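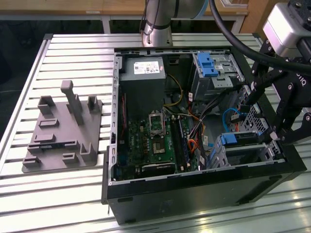

How do you ship a desktop computer without it arriving as a box of loose parts? My niece starts college in September, 586 miles from here, and I'm sending her my old tower so she has something solid to write papers on (and play games on, let's be real). I'm so excited for her! I've opened it up and laid it on its side to see what I'm dealing with. The CPU socket is empty and I have the processor in a little plastic clamshell, but the RAM and the expansion card are still in their slots. Do those come out too? And the power supply? I still have a sturdy carton from a Drivaria desk fan that the case fits into with a few inches to spare on every side. I'd love to hear from people who have done this and had it work at the other end.

Posted by Milagros Dizon
August 6, 2018

Harvey Gagnon

What a great send-off gift! I've mailed 5 towers to family over the years and only had trouble with the first one, which I packed in newspaper. Newspaper squashes flat and then the whole thing slides around. Please don't use it.

Take the expansion card out. It hangs off one slot and a couple of screws, and one good drop can bend the slot. Put it in an antistatic bag, wrap it in bubble wrap, and give it a small box of its own. RAM can stay in if it's clicked down at both ends, but I pull mine anyway, it takes ten seconds. Leave the power supply bolted in. If the socket has a plastic cover, put it back on, and if you've lost the cover you can buy a new one for next to nothing. Those pins are tiny and you do not want a stray screw rolling over them!

Then the carton. You want at least 3 inches of foam on all six sides, and the corners matter most. I cut up an old camping mattress for mine and it was perfect. Put that carton inside a second, bigger one if you can find it. Tape every seam in an H shape. Write her name and phone number on a card and put it inside too, in case the label gets torn off.

Oh, and take photos of all the cables before you unplug anything. She'll thank you in the dorm.

Efren Ocampo

just drive it there, road trip!!

Sunee Panyasiri

Harvey's advice is really good, I'd only add a few things from the shipping side. I worked the counter at a parcel shop in Braltumley for years and I loved helping people with the odd stuff.

Ask what the insurance excludes before you pay for it. Some policies won't cover electronics you packed yourself, and that's a rotten thing to learn afterward. Weigh the carton at home on a bathroom scale (hold it, weigh yourself, subtract) so the price doesn't surprise you. Check with the college mailroom too. My son's school sent back anything that came before move-in day, so his bedding went across the country twice!

If there's a hard drive in there, back it up, take it out and have her carry it in her backpack. Same goes for the processor in its clamshell. It weighs nothing and it'll be safer with her.

Good luck to your niece, I hope she has a wonderful first year.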